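Jollier 搪瓷厂开放日:闻了一整天的釉料味,还想再去

搪瓷厂的开放日一年只有一次,在四月。我前年没抢到名额,去年出差,今年总算赶上了!早上六点半出门,坐火车到 Mengal,出站沿着河往上游走,过了铁桥就能看见厂里那根红砖烟囱。烟囱早就停用了,上面刷着“1959”,是建厂的年份,隔着半条街都看得清。

到门口八点四十,已经排起了队。前面一家三口带着自家的旧搪瓷盆,盆底掉了一大块瓷,想问能不能补(后来在服务台碰到他们,答复是补不了,只能整只重烧,盆他们又抱回去了)。入场发一张纸质地图、一枚搪瓷小徽章,徽章颜色随机,我拿到的是芥末黄,马上就别在包上了。

路线分四段:制坯、酸洗、上釉、烧成。制坯车间最吵,进门前每人领一副耳塞。铁皮从卷上放下来,切成圆片,冲压机咚地一下,平平的圆片就有了碗的弧度。我在第二台冲压机旁边站了快二十分钟,看它一下接一下地压,后面的人都绕着我走。师傅说铁皮的厚度差一点点,烧的时候就会翘,所以每一卷开头那几米都要单独量。

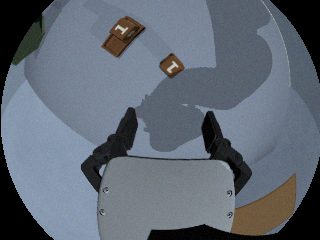
酸洗那段隔着玻璃看,味道还是有一点。坯子要把油和锈都去干净,釉才挂得住。讲解里有个说法我很喜欢:搪瓷就是给铁穿一件玻璃衣服。这件衣服还要穿两层,底釉颜色深,负责抓住铁,面釉才是我们平时看见的白色、蓝色、奶油色。我家那只用了很多年的杯子,磕掉瓷的地方露出一圈黑边,我一直以为是铁锈,原来那就是底釉!

然后是我最期待的上釉车间。这里安静多了,师傅们拿着长钳夹住坯子,往釉浆里一浸,提起来,手腕转两下,多余的釉浆甩回桶里,剩下的刚好匀匀一层。动作看着轻巧,体验区让我们拿水和面粉调的浆试了一遍,我那只碗一边厚一边薄,碗底还挂着一滴,怎么甩都不下来。旁边一个小学生甩得比我好得多。

车间尽头是色板墙。厂里的标准色有 96 种,每种烧成一块巴掌大的小板,挂在墙上可以伸手摸。摸过才知道同样是白,有的滑,有的带一点点颗粒感。绿色那一排我来回看了好几遍,从薄荷绿一直到偏橄榄的墨绿。墨绿单独看有点沉闷,旁边放一块白的就精神起来了,我回家路上一直在想要不要把厨房的柜门也刷成这样。

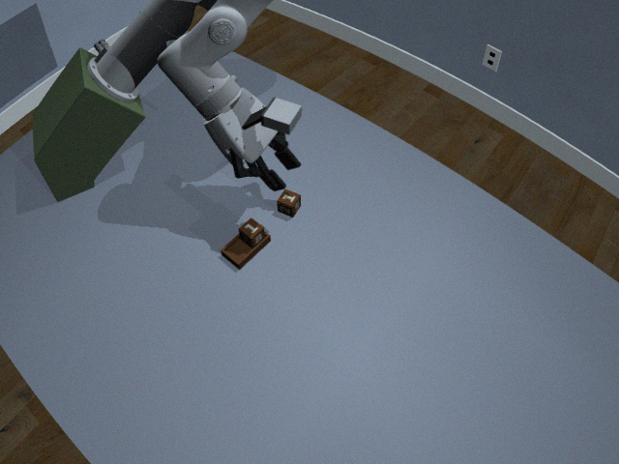
渲染图:白色机械臂与深橄榄绿底座

中午在厂区食堂吃的,饭菜全用自家的搪瓷盘盛,边上一圈蓝。土豆炖牛肉十分扎实,面包随便拿。想喝好一点的咖啡得出侧门去 Prikton,一家很小的店,杯子也是从厂里买的,老款的,把手比现在的粗,握着舒服。店里只收现金,记得备零钱,我就是又跑回去找同伴借的。

下午先看烧成。隧道窑从这头进那头出,坯子挂在链条上慢慢走,炉口的热气隔着黄线都能扑到脸上。刚出来的锅颜色全不对,讲解员让大家猜那几只暗褐色的最后会是什么色,我猜咖啡色,旁边有人猜紫色。我们就围着等它凉,眼看着一点点亮起来,变成了正红!一圈人都“哇”了出来,我也喊了。 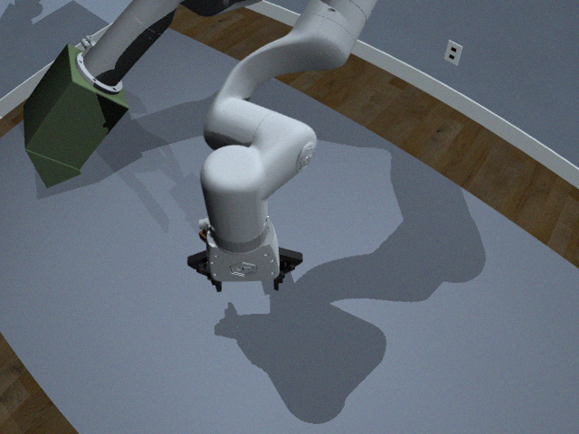
渲染图:白色机械臂,末端夹爪朝下

窑后面有一间检验室,白炽灯和日光灯各开一半,产品要在两种光底下各看一遍。针孔、气泡、流痕都算次品,边缘没包好的也不行。次品有一部分会摆到门口的铁架上按重量卖,这个后面细说,我花了不少钱。

三点有一场小讲座,讲的是 Andasex,厂里七十年代出的一套餐具,当年只做了 3000 套,现在二手市场上很难凑齐。图案是手绘之后做成贴花纸的,几根细线画出来的芦苇,每件上的方向都不一样。台上摆了一整套,讲完可以上去近看。汤盅的盖子合上去的时候,芦苇正好从盖子一路接到盅身,我前后换了三个角度拍,没有一张拍出那个感觉。讲座上还放了老广告片,画面跳得厉害,配乐倒是很好听。

有观众问为什么不复刻,回答说贴花纸的老版子丢了几张,正在按实物重新描,描到现在还差糖罐和两种碟子。我听了立刻在登记本上留了邮箱。

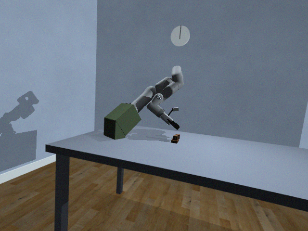
渲染图:浅灰蓝色的大桌面,左侧是机械臂和墨绿色块体,木地板

最后说说次品架。我买了一只灰蓝色的长方盘(角上有一个针孔,不翻过来找不到)、两只奶锅和一只漏勺,称重 744 克的那只奶锅最后送了我妈。去的话一定要自己带布或者旧报纸,门口包装纸三点半就用完了,我的盘子是裹在围巾里带回来的,一路没磕着。

几点给明年想去的人:名额在官网放,上午场比下午场难抢,不过上午场窑还没热透,想看出窑变色的选下午也完全可以。鞋要穿包脚的,凉鞋不让进制坯车间。带小孩的可以直接从侧门进体验区,那边有矮桌。车间里能拍照,检验室不行。回程火车下午五点以后一小时一班,我在站台上坐了四十分钟,把地图背面的釉料表又看了一遍,顺手圈了六个想要的颜色。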